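Monday at Brukeck: counting shirts

Murali Kurian met us at the door with a number, 4000, the examples his group wants before it trains anything. They have 3399. I asked how many were failed grabs. He said he'd check.

Most of the morning was cloth handling, over and over, with an operator steering. Blue plaid, two black fingers, marble floor.

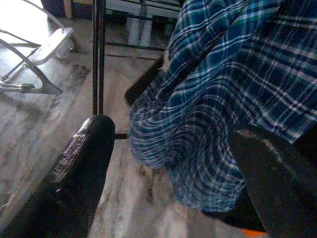 What I'd still like to know

Whether any of it carries over to a carpeted room. Dzifa Ankrah thinks 800 more examples from a second site would settle it. I doubt that, and she had no test planned. We left at 10.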